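Tesent Garment Steamer, Model 116
Set-up and Operating Guide
Section 4: Preparing Garments and Steaming

4.1 Before you begin

Complete Section 3 (Filling the Tank and First Heating) before you carry out the steps in this section. The steam head must be seated on the hose collar with both tabs engaged. A head that rocks on the collar is not seated.

Check the care label of every garment. Do not steam items marked with a crossed-out iron unless the label states that steam is permitted. Waxed cloth, suede, leather, and plastic-coated fabric must not be steamed with this appliance.

CAUTION: Steam leaves the head at a temperature that can cause burns. Keep hands, face, and pets clear of the outlet at all times. Never steam a garment while it is being worn.

4.2 Choosing a steam level

The dial on the base has three positions.

LOW: silk, acetate, lace, thin synthetics
MEDIUM: wool, rayon, polyester blends, knits
HIGH: cotton, linen, denim

If the fiber content is unknown, start at LOW and test an inside seam. Wait until the test area is dry before you judge the result. Some dark dyes look uneven while damp.

Note: After you turn the dial down from HIGH, the unit continues to deliver stronger steam until the boiler pressure drops. Point the head away from the garment and wait for the indicator to stop blinking.

4.3 Laying out a garment for flat steaming

Flat steaming is used for items that do not hang well: waistbands, hems, collars, pocket bags, and most knitwear. The supplied Marnonus heat mat must be placed on the work surface first whenever steam is to be applied. Sorting and checking can be done on any clean, dry surface.

1. Empty all pockets. Remove pins, belts, and detachable trim.
2. Close zippers and fasten buttons, except those on the area to be steamed.
3. Lay the garment down with the front facing up.
4. Smooth the fabric by hand from the center outward. Do not stretch elastic sections.
5. Pull any drawstring out to its natural length and untie knots. Leave the ends on top of the fabric where they can be moved aside.
6. Look for stains. Heat can set protein and sugar stains permanently. Wash stained items before steaming. 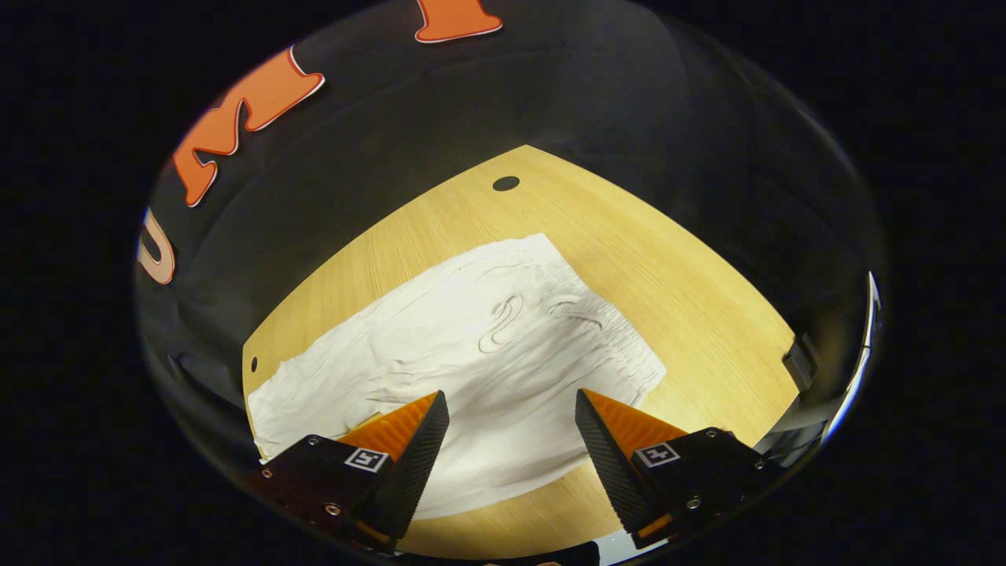
Figure 4-2. White garment laid out for checking, drawstring on top.

Soft creases of the kind caused by folding are normal at this stage and do not need to be pressed out by hand. Sharp creases, such as those left by a shipping carton, should be misted with plain water and left to rest for 2 minutes.

CAUTION: Do not place the hot steam head directly on a wood, lacquered, or painted surface. Use the heat mat or the head rest on the pole. Damage to furniture is not covered by the warranty.

4.4 Steaming flat items

1. Place the heat mat under the area to be steamed, silver side down.
2. Hold the head upright and press the trigger for 6 seconds to clear condensed water from the hose. Direct this first burst into a sink or a cloth.
3. Lower the head until the face plate is just above the fabric.
4. Move the head slowly in one direction. Do not scrub back and forth.
5. Release the trigger at the end of each pass and smooth the fabric with the supplied glove.
6. Turn the garment over and repeat if creases remain.
7. Let the garment dry fully before folding or wearing.

For gathered waistbands, hold the band lightly open with the gloved hand and steam from the inside. Pressing down on elastic while it is hot can shorten its life. Drawstrings made of cord may be steamed together with the band. Keep plastic cord ends and toggles out of the steam path.

Note: Water spots on the fabric mean that the hose has dropped below the level of the base or that the trigger was pressed before the ready light came on. Lift the hose, allow it to drain back into the tank, and repeat step 2.

4.5 Steaming hanging items

1. Extend the pole until both locks click.
2. Hang the garment on the supplied hanger and fasten the top button.
3. Start at the shoulders and work down. Steam rises, so the upper part relaxes first and may need only one pass.
4. Hold the hem with the glove and apply light tension.
5. For pants, clip the cuffs to the hanger bar and let the weight of the waistband draw the legs straight.
6. For pleats, clip each pleat at the bottom and steam from top to bottom on the outside only.

The Estedura crease clip (sold separately) fits the face plate of Model 116 and all later models. It does not fit the Ofori travel head. Fit or remove the clip only when the head is cold.

4.6 After use

1. Turn the dial to OFF and unplug the unit.
2. Allow it to cool for at least 30 minutes.
3. Lift out the tank and empty it. Do not store the unit with water in the tank.
4. Open the drain plug on the underside of the base and tilt the unit over a sink until no more water runs out.
5. Close the plug finger-tight. Do not use pliers.
6. Hang the hose straight. A hose stored in a tight coil may kink and block the flow of steam.

Descale the boiler according to Section 6 whenever the scale light comes on. In hard-water areas this may be as often as once a month. The boiler is rated for 4,000 heating cycles, and the rating assumes that descaling is carried out when indicated.

4.7 Faults during steaming

No steam, ready light on: Tank not seated, or tank empty. Remove the tank, refill to the line, and press down firmly.

Weak steam at HIGH: Scale in the boiler, or hose kinked. Straighten the hose first. If there is no change, descale.

Gurgling in the hose: Condensed water. Raise the head to full arm's length and hold until the sound stops.

White marks on dark fabric: Mineral residue. Wipe the face plate with a damp cloth once it is cold, then switch to distilled water.

Unit shuts off during use: The thermal cutout has operated. Unplug, allow to cool, and check the water level. If the cutout operates again, stop using the unit and contact Tesent service.

Revision 2018-04-24. Text: Hjørdis Rønning. Technical review: Folke Sandberg, Vy Vi.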